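Ronwood Memorial Notices - User Guide
Section 4: Preparing and submitting a notice
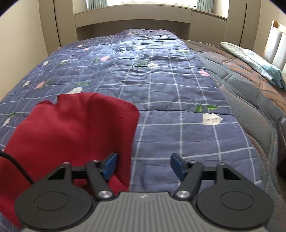 This section covers the entry of a death notice or full obituary by a registered funeral director or family account. Account set-up is covered in Section 2. Charges are covered in Section 7.

4.1 Before you start

Have the following to hand:

Full name of the deceased, including any maiden name
Dates of birth and death
Place of birth, if it is to be printed
Names of surviving relatives, in the order in which they should appear
Service details, if confirmed
Account number and notice reference

A notice can be saved without service details, but it cannot be sent for print until the Service field is either completed or set to "Private".

4.2 Entering the notice

1. Sign in and select New Notice.
2. Choose the edition. Irstead and Gillel are separate editions and each needs its own booking.
3. Choose the notice type. "Short" allows up to 1,168 characters. "Full" allows up to 3,546 characters. Spaces and punctuation are counted in both cases.
4. Enter the surname, then the forenames. Put a maiden name in its own field. Do not type it in brackets after the surname, or it will be printed twice.
5. Enter both dates. The age is worked out from these and cannot be typed in by hand.
6. Type or paste the main text. Pasted text loses any bold or italic.
7. List relatives in the Family field, one to a line. Tick "Predeceased" against each name where it applies.
8. Press Check.

Note: The Check function looks for missing fields and excess length only. It does not check spelling, and it does not compare names in the main text with those in the Family field.

Note: Accented letters are accepted in all name fields. Surnames such as Queiroz sort under their first letter. Surnames with a separate prefix sort under the prefix unless "Sort by main name" is ticked.

4.3 Proof and approval

1. Open the proof from the Pending list.
2. Read it against the family's written copy.
3. To make a change, select Return to Draft. Up to two returns are allowed for each notice. After the second, contact the notices desk.
4. Select Approve. The status changes to "Booked".

CAUTION: Approval is final for print. The online version can still be amended after this point, but the printed page cannot.

CAUTION: Do not approve a proof on the family's behalf without their written consent. Keep the consent with the account records.

4.4 Service details added later

If the service is arranged after booking, open the notice and select Add Service. The online version is updated within two hours. A further printed notice must be booked as a new Short notice - use the original reference so that both appear together in the archive.

4.5 Status messages

Draft - saved, not sent
Pending - proof ready to read
Booked - approved, awaiting publication
Held - a required field is missing, or the account is on stop
Published - in print and online

A notice left in Draft is deleted at the September archive run. Pending and Held notices are kept.

Section last revised 13th May.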